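I caught Heike Thiele between test runs at Medar in May, and yes, I asked about the arm first. She wanted to talk about the planner!
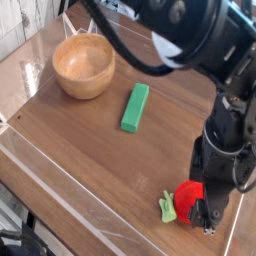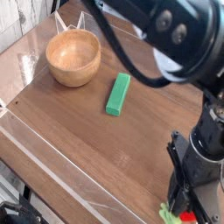 The arm, the bowl and the green block

Reading time: 3 min

"Grornex is just the planning layer," Heike told me. "It gets a goal and the camera's best guess, and it comes back with 5 candidate paths." Each one gets scored in 50 milliseconds - quicker than I can blink, I think.

So what breaks? "Timestamps," she groaned. "I lost three weeks to a clock offset." She's got 300 logged runs to replay now, and she sounded pretty cheerful about it.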